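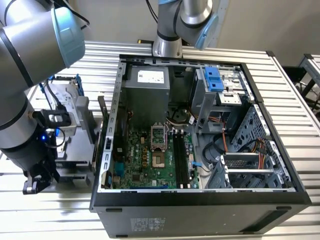

Crédit photo : Plultitside, service technique

Local informatique, site de Derkasville - fiche de contrôle sécurité, passage d'octobre
Contrôle : Nadiia Koval. Visa : Sebastian Ursu.

1. Dégagements et issues
Porte coupe-feu, fermeture complète : conforme.
Largeur de passage devant les baies : conforme.
Bloc de secours n° 429 : non conforme. Témoin éteint, batterie à remplacer. Demande 3063 ouverte.

2. Installation électrique
Test des différentiels : conforme.
Multiprises en cascade : réserve. Deux relevées côté fenêtre, à supprimer avant le prochain passage.
Repérage du tableau : réserve. Le schéma affiché est celui d'avant travaux. 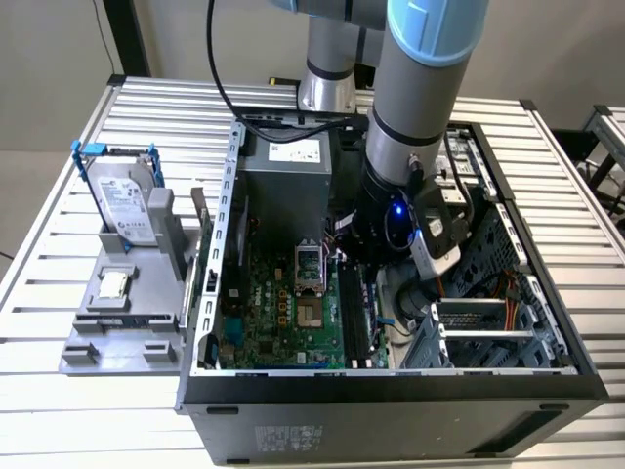
Le schéma à jour existe chez Bucur ; il reste à l'imprimer et à le fixer à l'intérieur de la porte du tableau.

3. Incendie
Extincteur CO2, plombage et date : conforme.
Détecteur de plafond : conforme, essai à 9 h 40, report d'alarme reçu à l'accueil.
Stockage de cartons : non conforme - même remarque qu'au passage précédent.

4. Matériel déposé
Registre de sortie : réserve. L'étiquette 3458 n'a pas de ligne correspondante.
Piles et batteries en bac séparé : conforme. 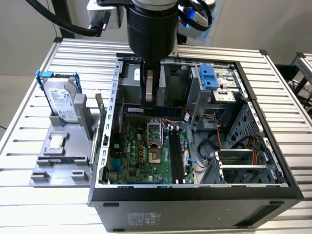 Unité centrale ouverte, panneau latéral déposé.

5. Suites
Points 1 et 3 à lever en priorité. Copie de la fiche au classeur Ellen, onglet 2.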